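Subject: Re: [benchtop-arms] Pukgate gripper kit, anyone?
From: Delali Tetteh
Date: October 6, 2023

> Has anybody on the list had their hands on the Pukgate kit
> yet? Stonard are quoting us 40 days for delivery and a price
> that made our finance person laugh out loud, which I had not
> thought possible. Before I sign anything I'd like to know
> (a) does the wrist camera earn its keep and (b) is the
> support contract worth having.
>
> Essien

Essien,

We've had one on trial since July, so I can give you a partial answer and a certain amount of grumbling.

(a) Yes, mostly. The brochure has you believe the wrist camera does everything. It does one thing well, the last bit of the approach, when the fingertips are close to the block and the overhead view has lost interest. The stepped fingers taper nicely and don't hide much of what they're going for.

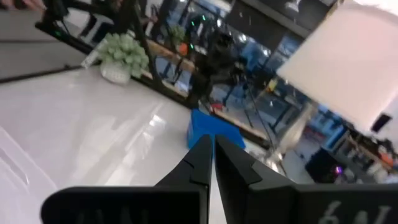 I ran 82 picks of small blocks on our first proper day and it missed 2, both of them my fault for editing the approach height while eating a sandwich. Saturated colours are easy for it. Pale things on a pale, shiny table are another matter, and the manual deals with this in a single line recommending "suitable lighting". I have written to ask what unsuitable lighting would be. I await their reply with interest.

The calibration routine is decent but long-winded. You hold the arm in a series of poses, it thinks, it asks for one more pose, and you begin to suspect it just likes the company. Do it with the door shut. And save the result under your own file name, as the update in July helpfully put everybody's back to factory settings.

You'll want a second, fixed camera as well. Stonard sell one as an extra, of course, but the software took an ordinary one of ours without complaint. Put it low if you care about heights and clearances, and be ready for reflections.

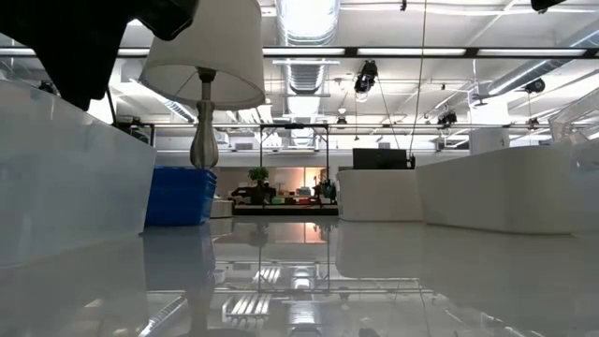
Frosted bins and clear acrylic are where I'd press them in the demo. The salesman will bring his own blocks, and very handsome blocks they are. Bring your own awkward things and put them down before he's finished his coffee.

(b) The support contract is in two tiers. We have the cheaper one, which gets you the Trandley ticket system and a great deal of sympathy. My oldest ticket is number 1071, about a loose cable clip, and it has been "with engineering" for so long that I assume it's been given a desk. The phone people are good if you can get through before lunch.

If it were my money I'd buy the kit, skip the contract for the first year and haggle over spare fingertips. They're dear, and you will bend one.

Happy to send you my calibration notes off-list.

Delali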